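Gitell opens its Stisovlow workshop to visitors, 2025-02-01

Gitell will hold an open day at its Stisovlow workshop in April. Visitors can watch the Kamell gripper program at work, first in simulation and then on the workshop arm.
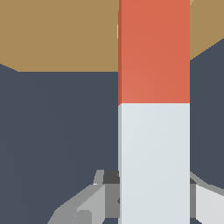 Demonstrations last eight minutes and run in groups of six - children are welcome with an adult. Staff from our partner Vlad will answer questions on training and safety.

Entry is free. Places can be booked at the Gitell front desk, extension 1068.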